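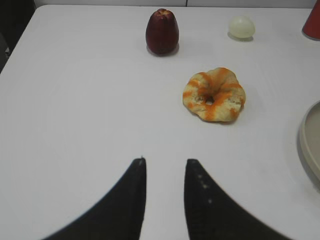 A streaky orange donut and a dark red apple on a white table.

Wrappers, Skins and Holes: The Secret Science of Snack Time

By Vigfúsdóttir for Givby Kids

Snacks are full of science, and you can do a lot of it before you even take a bite! Why does a donut have a hole? How does an apple stay juicy inside for weeks with no lid on it? And why are so many bags and pouches made from that thin, crinkly plastic that makes such a racket when you try to open it quietly?

Let's start with the hole.

Why do donuts have a hole?

Imagine you are frying a big, round ball of dough. The hot oil touches the outside first, so the outside cooks first. The heat then has to creep all the way to the middle, and that takes time. By the time the middle is done, the outside might be burned. If you take the ball out early, the outside looks great but the middle is still gooey (yuck).

Now poke a hole in it. Suddenly there is no faraway middle! The heat can get in from the outer edge and from the hole too, so no part of the dough has to wait very long. A ring has more outside for its size than a ball does, and scientists have a name for this outside part: surface area. More surface area means faster cooking. It also means more room for glaze, which is a pretty wonderful bonus.

Look at the lumpy, wavy edge on the donut in the picture. Lots of real donuts are like that. Many kinds of dough are full of gas bubbles, and bubbles grow when they get warm. They don't all grow by the same amount, so one side may puff up more than the other. At the Korkora bakery, where they made 2,155 donuts for last summer's fair, the bakers say they have never seen two that match exactly.

What about swirls? One way to get streaks of color on a donut is to drip a bright glaze into a plain one and give it only a tiny stir. Dip the donut in, twist, and lift. If you stir too much, the colors blend into one and the stripes are gone. Thick glazes mix slowly, so they are the best ones for swirling!

An apple's built-in wrapper

An apple brings its own packaging along. The peel is thin, but wow, does it work hard. It keeps water in, and it helps keep germs and mold out. On top of the peel is a very thin layer of natural wax that the apple makes by itself while it is still on the tree. Rain rolls right off it. Rub an apple on your sleeve and it gets shinier, and what you are doing is smoothing out the wax.

Does the peel block everything? No! An apple is still alive after it is picked, and it needs to breathe. Many apples have little dots on their skin. Those are called lenticels (say it like this: LEN-tuh-sells), and air passes in and out through them.

There is plenty of air deeper down, too. Air takes up as much as 25 percent of the space inside an apple, tucked in tiny pockets between the cells. This is why apples bob on top of the water in a tub, and it is part of what makes them so crunchy.

The color of the peel comes from the plant's own coloring stuff, called pigments. The ones that make an apple red are called anthocyanins. Sunlight helps the apple make them, so an apple growing in the shade of a leaf can end up with a pale patch in the shape of that leaf. Some kinds of apple make so much pigment that they turn a deep, dark red, almost like cherries.

Wrappers that people make 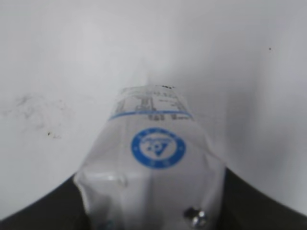 A thin plastic pouch with a blue stripe and a round blue logo.

Most things don't grow a peel, so people make one for them. Plastic pouches are light, they bend, and they can be sealed tight around all kinds of things. Just like a peel, a pouch can keep water in or keep it out, whichever is needed.

Have you noticed how shiny the folds in a clear bag are? When light hits smooth plastic, a lot of it bounces off in one direction, like a ball off a wall. Every wrinkle tips the plastic a different way, so each fold sends its own little flash toward your eyes. Turn the bag and the flashes jump somewhere else!

The noise comes from the wrinkles as well. Each crease in a stiff, thin sheet can pop from one shape to another very suddenly, and each pop makes a click. Squeeze a bag and you get lots of clicks, one after another. That is the crinkle. Opening the bag slowly doesn't help much, by the way. You get the same sort of clicks, just more spread out.

Printing on a bag is a tricky job. The ink has to stick to something slippery, and it has to bend without flaking off. Straight stripes look curved once the bag is full and puffed out. Big, simple shapes like circles and bands are easier to spot than tiny letters, so they are handy for finding the bag you want on a crowded shelf.

Try it: The Apple Slice Race

You will need 2 slices of apple, a small plate, a zip-top bag and a grown-up to do the cutting.

Put one slice on the plate. Put the other in the bag, squeeze out as much air as you can, and close it. Leave them both on the counter and check on them after lunch, then again before dinner.

Which slice is browner? Which one feels drier? Apple flesh turns brown when oxygen from the air gets to it, and it dries out when its water escapes. Draw both slices each time you look so you can compare them later.

Want to go further? Rub a little lemon juice on a third slice and race that one as well!

Words to know

Surface area: how much outside a thing has.
Lenticels: tiny openings that let air through an apple's skin.
Pigment: something that gives color to a plant, a paint or an ink.
Oxygen: a gas in the air that you breathe in, and that turns cut apples brown.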